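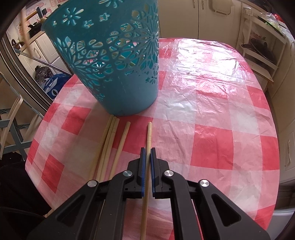

Hurkitix Makers, Home Builds Group

So I have been living with chopsticks all over my kitchen for three weeks now, and I figured it was time to write some of it down before I forget which changes did what.

For anyone new: I'm building a two-finger gripper that you hold in your hand like a big pair of barbecue tongs. Squeeze the handle and the linkage closes the fingers. The plan (if I ever get there) is to put the same front end on a small arm, so everything I learn by hand I get to keep. Nele Goossens has a drill press and a much better eye for straight holes than I do, so the side plates were made at her place and the rest was put together at my kitchen table, on the gingham tablecloth, which wipes clean and which I've stopped pretending I will ever replace.

The job I picked for it is dumb and simple. Pick up a chopstick, put it in the teal wastebasket, go back for the next one. I bought the basket for the bathroom and it never made it there. It has daisies and little stars punched through it, and I've become weirdly fond of it!

Why chopsticks? They're cheap, I had a drawer full of them, and they're harder than you'd think. They taper, for one thing, so the fingers close on a different thickness depending on where you grab. They also like to roll up against each other, and then you go in for one and come out with two, or you push the whole bunch across the table. My first fingers were bare plastic and they were hopeless at it. You'd get the stick up an inch, it would swing around like a compass needle, and down it went.

The fix was the pads. Sanne Postma gave me a strip of dark blue grippy stuff from a Fandasance sample pack, and I cut two pieces and glued them on the fingers with whatever was in the drawer. What a difference. A stick that used to spin now mostly stays at the angle you picked it up at. I did one corner badly and it's already lifting a little, so next time I'll rough up the plastic with sandpaper first and clamp it overnight instead of pinching it shut for as long as my patience holds (not long).

A few notes on the linkage, mostly for Willy Jansen, who asked at the last meetup and got a very vague answer from me.

The pivots are plain screws with round silver heads. The first set worked loose all the time, because I had tightened them right down on the plates, and then the arms bound up, and then I backed them off, and then they wandered out on their own. Now there's a thin nylon washer on each side and a lock nut behind, and I turn the nut until the arm just stops flopping. It takes some fiddling. Do the left side and the right side in the same sitting or you will end up with one finger that is eager and one that is sulking.

The triangular cut-outs in the side plates are there to save weight. I'd like to say I calculated them. I drew triangles until it looked like a bridge, and Nele drilled the corners and we cut between the holes. The whole thing still feels heavier than I'd like after a long session, and my wrist agrees.

For the last proper test I did 21 pickups in a row with the new pads and 13 of them ended in the basket. Most of the misses were at the basket end. The rim is fairly high compared with the table, so you have to lift a lot and tip the stick over at the same time, and that's when I squeeze too hard or not hard enough. I did a few with the sticks lying close together and those were the worst of the lot. If you come at them straight on, with the fingers either side of just one stick, it's fine. Come in at a slant and you get its neighbor too.

Holding the stick upright turned out to be a nice trick, by the way. Thin end up, fat end down past the fingers, so the heavy half hangs below the grip and doesn't try to flip over. I found that by accident and now I do it every time. It won't help much on a real arm unless the wrist can turn, but I'll worry about that in whatever month I get to the wrist.

I've been asked what this cost. The screws, nuts and washers came from the Cuypers counter and were pocket change, and the plastic was scrap. The expensive part will be the servo. I've got my eye on one and I keep closing the tab.

Next up is a softer spring for the handle, and then a try with something that isn't a chopstick. Riet Verhoeven thinks I should go for spaghetti, uncooked, as a test of how gently it can squeeze. I think that will end with spaghetti in every gap in the kitchen floor, but I do have a full box... so maybe.

If you've built something like this and found a better way to get the same tension on both sides, please leave a comment. I'll bring the gripper to the next open bench, and you can have a go with it if you promise not to squeeze it shut with nothing in the fingers. It chews up the pads.

Sihan Xia

Filed under: Grippers & Grabby Things, Kitchen Table Builds

Print this post | E-mail this to a friend

Recent posts
Lock nuts, washers and a lot of muttering
Cutting side plates at Nele's
What I learned from 300 bad solder joints
My Trustix power supply, one year on
Open bench in April: what people brought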